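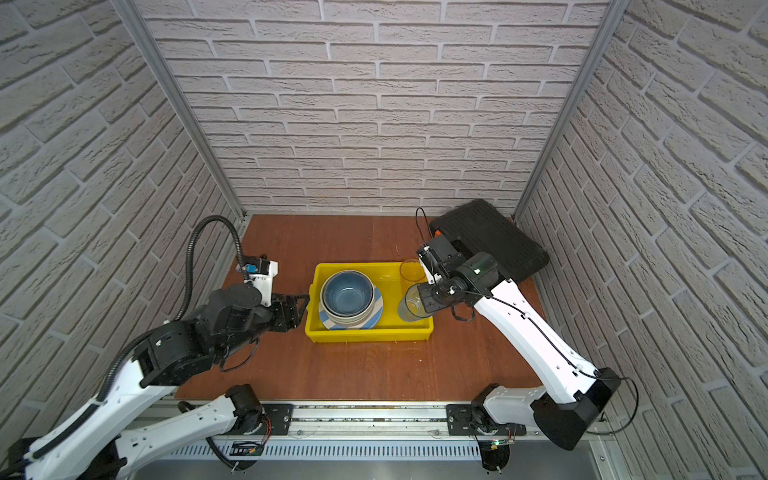 ## Hard water and the glaze line

Limescale forms when water carrying dissolved calcium bicarbonate is heated or left to evaporate. Carbon dioxide escapes, calcium carbonate comes out of solution, and a thin pale film stays on whatever the water was touching. On drinking glasses it shows at once. On glazed bowls it collects first in pits and fine cracks, where it holds tea stains and grease.

Praswood, a town supplied almost entirely from chalk boreholes, has some of the hardest water in its county. Katalin Hegyi, who has tested domestic supplies there since the Grunlow pumping station was rebuilt, recorded 832 samples over two winters. The softest came from houses on the western side, which receive a blend of borehole and reservoir water. The hardest came from the old lanes above the station.

Her results vary more within a single street than the supply map suggests. Pipe length plays a part, as does the age of the hot water cylinder. A cylinder kept very hot will drop most of its scale before the water reaches the tap, so a household with a badly furred cylinder may have fairly clean glasses.

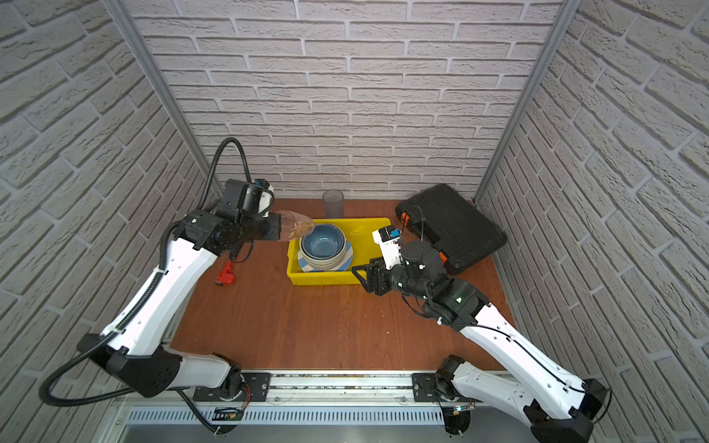

Treatment falls into two groups. Ion exchange softeners swap calcium for sodium and must be flushed with brine at intervals. Dosing units add a small amount of phosphate, which keeps the calcium in solution but leaves the measured hardness unchanged. Fikri Gunawan, a plumber in Tarkard, fits both and prefers the first for houses with a combination boiler. He leaves the kitchen drinking tap on the untreated main.

Existing film comes off with a weak acid. Citric acid dissolved in warm water is enough for glass and for most modern glazes. Monique Guérin, a potter who sells through the Tarkard spring market in April, advises against soaking older lead-glazed or heavily crazed ware, as acid can enter the cracks and attack the glaze from beneath. She wipes such pieces with a damp cloth and rinses them straight away.

Cloudiness that remains after an acid wash is usually etching. It is caused by strong alkaline detergent and high wash temperatures, is made worse by very soft water, and cannot be removed. Households that install a softener should therefore reduce the detergent dose at the same time and reset the hardness dial on the dishwasher.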